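**Sorters & setter-uppers wanted, play kitchen room, Kuusk**

Short version: we need 2 people, mornings, to sort, wipe and lay out play kitchen stuff. Paid. Start as soon as you can.

Longer version. Kuusk has a lot of toy kitchen things and they end up everywhere. Pans, bowls, plates, little fruit. You put them out on the tables, mix them up again for the next round, pull anything cracked, keep the bins labeled. Light work but you're on your feet. Good eye for small peices a plus, the strawberries roll.

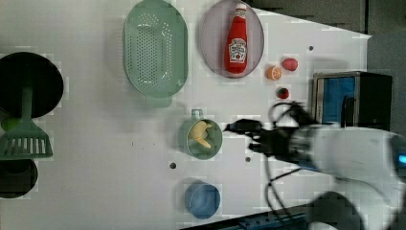 GRASIK, August

Typical table: colander, mug with the banana in it, ketchup bottle on the lavender plate, blue bowl, pans on the left, toy microwave on the right. No fixed layout, so if you like everything lined up neat this might drive you nuts. We want it looking like someone was in the middle of making lunch.

What we ask:

- 18 or over
- can be here by 8 am, done at 11
- ok with wiping down plastic fruit, a lot of it
- can lift a full bin onto a shelf
- no experience needed, catering or daycare background is nice tho

Pay is hourly, same rate for both spots, goes out end of month. Coffee is free. Parking behind the Brerkex building, use the side door, the front one sticks.

To apply send a few lines to Yannick Carré, front desk, ref 1431. No résumé neccessary. Say which mornings you can't do and a phone number that works. Or call the desk, extension 1593, before noon. Leave a message if it rings out, Yannick calls back same day.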